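Groveck House refurbishment: progress to the end of May

The ground-floor lounge is finished apart from the curtains. The cream leather sofa is in place, and Jomar Tolentino has checked the seams and headrests against the supplier's list. Leather cleaner from Ziler has been ordered under the existing budget line. 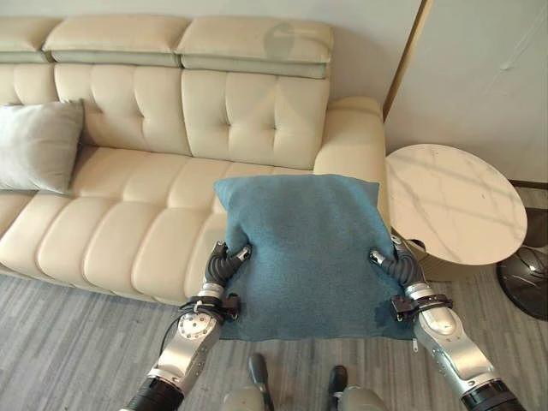
Soft furnishings are being sorted room by room. Cushion covers and throws that can be washed are folded and kept; worn ones go for recycling. Nine of the 11 rooms are complete. The two left are on the top floor, where Lilibeth Espiritu is waiting for the carpet fitters.

Spending stands at 52 per cent of the grant. We expect to claim the next instalment in June.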